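Building safety walk-through, Wallin Street unit, ground and upper floor
Inspected by: Benedikt Egger
Date: March 28, 2018
Floor area covered: 3,255 sq ft
Last full walk-through: June, previous year

Marks used: **OK** = no action. **FIX** = needs work, see comment. **WATCH** = acceptable now, look again next time. **N/A** = does not apply.

Comments are mine unless marked otherwise. Items carried over from the June list have a (J) after them.

## A. Exits and walkways

| Item | Mark |
|---|---|
| A1 Front door opens fully, no key needed from inside | OK |
| A2 Rear door opens fully, no key needed from inside (J) | FIX |
| A3 Stair treads and nosing secure | WATCH |
| A4 Handrail tight on both sides | OK |
| A5 Exit signs lit | OK |
| A6 Emergency lights come on when tested | FIX |
| A7 Walkways clear to full width | OK |

**A2.** The door sticks at the bottom corner and takes a shoulder to open. It was planed last summer and has swelled again. The threshold strip is also lifted at the hinge side, which may be what the door is catching on. Take the strip off first and see how the door swings before planing any more wood. The panic bar works and latches back properly.

**A3.** Fourth tread from the top moves slightly at the left end. The nosing is still glued down. Two screws through the tread into the stringer should hold it.

**A6.** Lights were run on battery for the full test. The one over the stairs went dim after a few minutes and then out. The one by the rear door stayed on. Replace the battery in the stair unit. If it fails again after that, replace the whole unit – it is the oldest one in the building.

**A7.** Walkway by the stock shelves is clear. In June there were boxes on both sides of it. The tape on the floor has worn through near the sink and should be redone while someone has the roll out.

## B. Fire equipment

| Item | Mark |
|---|---|
| B1 Extinguishers in place and at the right height | OK |
| B2 Gauge in the green on each | OK |
| B3 Annual service tags current | FIX |
| B4 Smoke alarms sound when tested | OK |
| B5 Heat detector in kitchenette | WATCH |
| B6 Pull stations not blocked | OK |
| B7 Fire doors close and latch by themselves | FIX |

**B3.** The kitchenette extinguisher has no tag at all. The bracket has a broken cable tie on it, so the tag was probably pulled off. Ask Clota for a copy of the service record. If they have nothing on file for that unit, it has to be serviced again before the tag goes back on.

**B5.** There is a film of grease on the housing. It responded to the test. Wipe it down with a damp cloth, no spray cleaner.

**B7.** Upper hallway door closes but does not latch unless pulled. Closer arm needs adjusting, quarter turn at a time. The lower door is fine. I took a rubber wedge out from under the lower door and left it on the office desk. Please don't put it back. If people need that door open during deliveries, the answer is a magnetic hold-open wired to the alarm, and I can get a price.

## C. Electrical

| Item | Mark |
|---|---|
| C1 Panel accessible, 3 ft clear in front | OK |
| C2 Breakers labeled (J) | FIX |
| C3 No damaged cords or plugs | FIX |
| C4 No power strips plugged into power strips | OK |
| C5 GFCI outlets trip and reset | OK |
| C6 Cover plates on all outlets and switches | WATCH |
| C7 Cords kept out of walkways | OK |

**C2.** Still open from June. The upper floor breakers are labeled in pencil and half of it has rubbed off. Whoever does this needs a second person upstairs to call out which lights and outlets go dead. Set aside a morning. Print the new labels and put a copy inside the panel door.

**C3.** The cord on the Pluker floor fan is split where it enters the housing. I unplugged it and tied a tag on it. It can be rewired but the fan is old and I would not spend money on it. The vacuum cord has tape on it close to the plug. Cut it back past the tape and fit a new plug.

**C6.** The plate behind the upstairs printer has a hairline crack. It is not open to the wiring. Swap it next time someone is buying plates.

## D. Work surfaces and storage

| Item | Mark |
|---|---|
| D1 Tables steady, no rocking | OK |
| D2 Table edges smooth, no splits | WATCH |
| D3 Shelves anchored to wall | FIX |
| D4 Heavy items stored below waist height | OK |
| D5 Shelf load signs posted | FIX |
| D6 Step stool feet in good shape | OK |

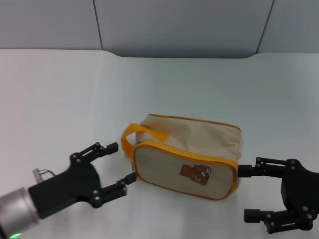
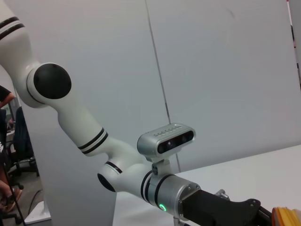 *Section D, bag on the white tabletop (first photo) and white arm with black bands (second photo).*

**D2.** One table in the upstairs meeting room has edge banding coming away at a corner. It catches on sleeves. Glue and clamp overnight.

**D3.** The tall unit nearest the rear door is held by one bracket out of two. The second bracket is there but the screw has pulled out of the drywall. Use a toggle anchor or move the bracket over to the stud. Until that is done, keep the top shelf empty. I moved the paint cans to the floor of the unit and checked that the lids were on tight.

**D5.** No signs on any of the stock shelves. The maker's sheet for the Lurkach shelving gives the limit per shelf, and there is a copy in the blue binder in the office. Write the number on a card and tape it to the upright at eye level. The two odd units without a sheet should be used for light goods only, paper towels and that kind of thing.

## E. Kitchenette and restrooms

| Item | Mark |
|---|---|
| E1 Hot water not above set limit | OK |
| E2 Floor dry, mat lies flat | WATCH |
| E3 Microwave door and seal | OK |
| E4 Refrigerator cord and back coil | FIX |
| E5 Exhaust fans running | OK |
| E6 Grab bar tight in ground floor restroom | OK |
| E7 Cleaning products in marked bottles | FIX |

**E1.** Read 100 degrees at the ground floor sink after running it for a few minutes. A little cool for dishes. It is well on the safe side so I left the setting alone.

**E2.** The mat in front of the sink curls at one corner. Flip it and see if it settles. Otherwise get a heavier one with a beveled edge.

**E4.** The coil is matted with dust and the refrigerator is pushed hard against the wall. Pull it out, brush and vacuum the coil, and leave a hand's width behind it. The cord was pinched but I looked along the whole length and the jacket is not cut.

**E7.** Two spray bottles under the sink have no label. I could not tell what is in them and did not try to find out by smell. They should go out with the next hazardous waste drop-off. Buy new bottles and label them before filling.

## F. Outside

| Item | Mark |
|---|---|
| F1 Front steps and ramp sound | OK |
| F2 Ramp grip strips in place | FIX |
| F3 Outside lights on timer | WATCH |
| F4 Downspouts clear and draining away from doors | FIX |
| F5 Dumpster area clear of the building wall | OK |
| F6 Street number readable from the road | OK |

**F2.** The lower two strips are worn smooth. Replace them on a dry day and let the adhesive cure overnight with the ramp coned off. The upper strips have another winter in them.

**F3.** The timer was still on winter hours, so the front light goes on in full daylight. Reset it. The rear light is on its own sensor and was not part of this.

**F4.** The rear downspout dumps right at the door. This is very likely why the door in A2 swells. A length of extension and a splash block would send the water toward the drain. Do this one before touching the door – otherwise we will be planing it again next year.

## G. First aid and paperwork

| Item | Mark |
|---|---|
| G1 First aid kit stocked | FIX |
| G2 Emergency numbers posted | OK |
| G3 Evacuation map posted on each floor | FIX |
| G4 Incident log in office, up to date | OK |
| G5 Key box locked and listed | OK |

**G1.** Short on large adhesive bandages and gauze. The eye wash bottle is past its date. The burn gel is fine. Order refills only, the case itself is in good shape.

**G3.** The upstairs map shows the wall that was taken out two years ago. Someone following it would look for a door that isn't there. I can redraw it if I am given the current floor plan.

## Costs and order of work

Parts for all FIX items come to around $241, going by hardware store prices. That leaves out any charge from Clota and the magnetic hold-open, if wanted.

Do first:

1. F4 downspout, then A2 rear door
2. D3 shelf bracket
3. A6 stair emergency light
4. B7 upper hallway door closer

The rest can be done in any order before the June walk-through. C2 will take the longest, so pick a date for it now. When an item is finished, write the date and your initials next to it on the office copy. The copy in the binder stays as it is.

The floor fan may be thrown out without asking me.

B. Egger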